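I've had the Cestgate hand-held gripper kit on my bench since May, and enough people have asked how I set mine up that I'm just going to write it down. You'll want a free evening and a small hex driver (the one in the box is junk, sorry Cestgate!).

## 1. Screw on the pads

Each black pad gets fastened through its small holes. Start every screw loosely, line the two pads up so the tips sit level, then snug them down. I cranked mine too hard the first time and had to write to Soledad Serrano in support for spares – she was lovely about it.

## 2. Try a grip on a handle

Pick something with a smooth, chunky handle. I love a whisk for this, held upright with a pad on either side, low enough on the handle that there's still plenty above the grip. Squeeze slowly and watch that both pads meet it together.
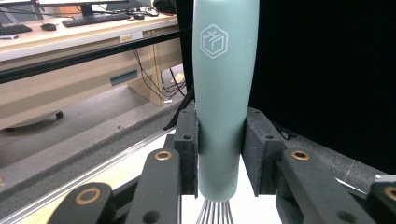 ## 3. Check the open position

Let go and hold the fingers over a bare bit of table. You want a nice wide gap and the two pads at the same height. If one rides higher, go back to step 1. Keep dishes and such out of reach while you fiddle, up and to the left works for me.

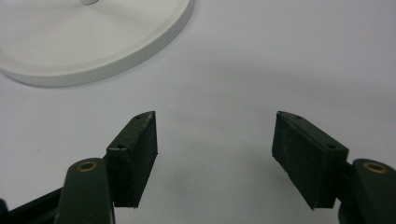

## 4. Run it in

Open and close it 900 times before you record anything. Yes, really! I did mine over 10 evenings with the TV on, and the arms move so much more easily now.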